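Cloldale swap shop moves to Monday nights

If you've been hauling your spare curtains and bedding down to the Cloldale household swap on weekends, take note. Starting in July it's switching to Monday evenings, doors at 6, and it's moving into the bigger hall on Ristivetti Street. I went by the last one in the old place and could barely get my elbows out, so I'm pretty happy about this!

The swap started as four tables of dish towels and has gotten a little out of hand (in a good way). The organizers tell me 495 items changed homes this spring, and around 79 of those were tablecloths. I believe it - I came home with two and I only have one table.
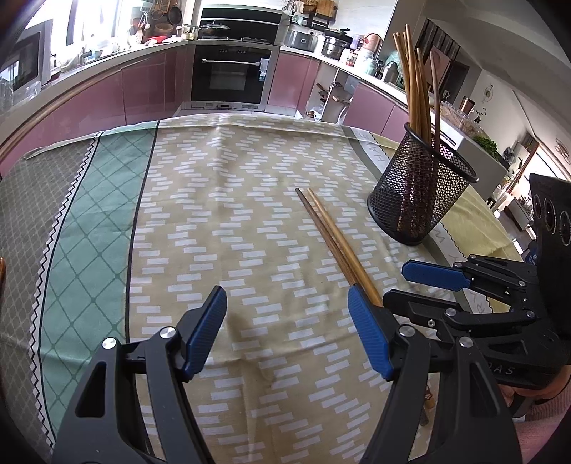 Photo: Cloldale Household Swap

Patterned cloths go fastest, the busier the better. Plain white ones tend to sit there all night, so if that's your thing you'll have your pick. Sheets, napkins, pillowcases and oven mitts are welcome too, as long as they've been washed. No mattresses, please, and no rugs bigger than a doormat.

It works the same way as before. You get a ticket for each thing you bring, up to 11, and you trade the tickets in for whatever you like. Leftover tickets are good at the next swap, so hang on to them. I've got a few in my coat pocket from winter and I plan to use every one.

Parking is behind the hall, and the side door is the one without steps. Bring your own bags.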